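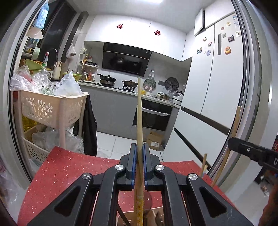 Fig. 2. Small kitchen, white upper cabinets, red double-happiness cutouts on the doors. Red table in front.

Home Spaces, Unit 2: The Compact Kitchen
Handout prepared by Afia Boateng

Start with the cabinets. In a small kitchen, storage goes up, and so does everything you need on a daily basis. Tall people design these rooms. Bring a stool.

Next, the paper cutouts. Double happiness is a wedding character, two copies of "joy" side by side, and it tends to outlast the leftover cake by years. Treat it as evidence about a household, but weak evidence. Corey Lockyer dated an entire apartment by one last September and was off by a decade.

Last, the table. Speckled red hides crumbs beautifully. Whether that is a virtue depends on who wipes it.

For next time: sketch your own kitchen from memory, then go home and check. 200 words on what you got wrong. "Nothing" is too short and will be marked accordingly.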